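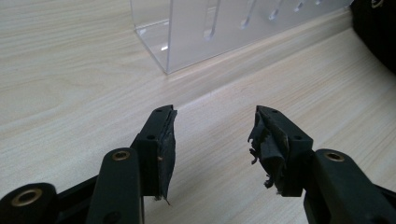 3.2 What people do with a bare tabletop

I'll admit I came into this part of the study thinking tables were boring. You clear them, you wipe them, you eat at them, done. Then Maritza Correa and I spent most of March sitting in other people's kitchens in Clemmont, and I changed my mind pretty quickly.

Our first surprise was how differently people talk about an empty stretch of table. One woman called it her "breathing room" and got a bit cross when her son put his keys down on it. Another household (the one with the two enormous dogs) saw any clear patch as a job waiting to happen – folding, sorting, gluing the handle back on a mug. Same bit of furniture, completely different idea of what it's for!

Colour and finish came up far more often than we'd planned for. People with light wood-grain tops told us they liked how cheerful they looked in the morning, and then complained in the next breath that crumbs vanish on them. Kheri Ogola, who coded the Culby interviews separately from ours, found the same grumble there and gave it its own label, "hidden mess". I've kept her label because I couldn't think of a better one.

Figure 2. A stretch of light wood-grain tabletop, the finish discussed in this section.

We also asked everyone to keep a short diary, 50 words or so at the end of the evening, on what had landed on the table and who had moved it. Some wrote 500. I loved those ones, though they made a mess of our coding sheet and we had to go back and split "moved" into "put away" and "shoved along". Shoving along is a real habit, by the way – in the Friesen Street flats the same pile of mail could travel from one end of the table to the other and back before anyone opened it.

Mealtimes reset things, but only partly. Most people cleared just enough space for the plates, and the rest stayed where it was until bedtime. I come back to those leftover piles in section 3.3, where we look at chairs.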